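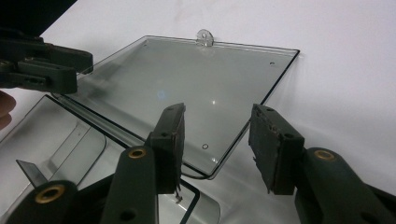 Wednesday, October 10, 2018

Weighed in at 215 this morning. Same as last week. I ate well on six days and badly on one, and I guess the one was enough to hold me there.

Got up at 5:30 and went to the Ploltgate pool before work. Two lanes were closed for a class, so I shared with a man who swims much faster than I do. I let him go ahead at the wall each time. Swam 1190 yards, mostly freestyle, with breaststroke when my shoulder started to pinch. Last year I couldn't do four lengths without hanging on the side.

Breakfast was two eggs, toast and half a grapefruit. Lunch was leftover chicken soup from Sunday. I had planned on a salad but the lettuce had turned. Total for the day came to 515 calories at lunch and less than that at breakfast, and I quit writing it down after dinner, when I had a second helping of rice. I need to write it down even when I don't like the number.

My right knee was sore on the stairs at work. The physical therapist at Strobel told me to keep doing the step-downs, two sets a side, and I have skipped them since Friday. Did one set tonight while the dishes soaked.

The Gerkon gym sent a letter about the rates going up in November. I go there maybe once a week now. I could drop it and keep the pool, but the pool has no weights, and I was told to lift twice a week. I'll decide before the end of the month.

Walked after dinner, out to Culon Road and back. The step counter says 3231 for the whole day, so the swim doesn't count for anything as far as it's concerned. It was dark by the time I turned around. I should find the reflective vest.

In bed by ten. Shoulder is stiff. Rest day tomorrow, then weights.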